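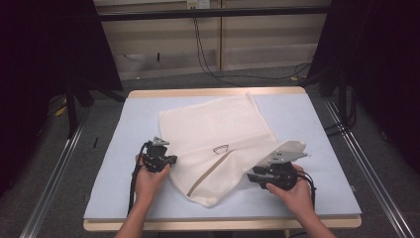
I used to fold towels on the bed. The bed is soft and too low, so every towel came out a little crooked and my back hurt by the end. In January I started folding everything on a table, and I've kept it up.

The white towels are the ones I care about most, mainly because we have so many of them. I bought a stack from Stesell two years ago at $7 each and they have held up. They did shrink some in the first few washes, more in length than in width, so the old way of folding them stopped fitting the shelf.

What I do now is simple. Lay the towel out with one short end at the far side of the table. Flatten the far end first and leave it alone. Then take the near corners, one in each hand, lift, and bring them up to meet the far ones. If you pull from one corner only, the whole thing twists and you get a ridge down the middle that won't press out. Smooth it from the center toward the sides. After that I fold in thirds the long way, then in half.

If there's a stripe, use it. A stripe tells you right away when the fold is off. Same with a logo or a tag — pick a spot for it and put it there every time. Mine goes on the inside.

The surface matters more than I expected. Bare wood is too slippery and the towel slides away from you. I tried a thick blanket for a while, but it bunched up under my hands. Something flat with a little grip is best. Wen-hsiung Ng, who lives downstairs and used to do laundry for a small hotel, told me they folded 125 bath towels before lunch on a slow day. He also said to stop ironing them. I had been ironing them.

A full load takes me about 20 minutes, washcloths included. The shelf in the hall closet holds two stacks side by side, with the folded edge facing out so you can pull one without dragging the next one along. Hand towels go in the basket by the sink.

I still haven't found a good way to do the fitted sheets. Those go in a pile on the top shelf, and I shut the door.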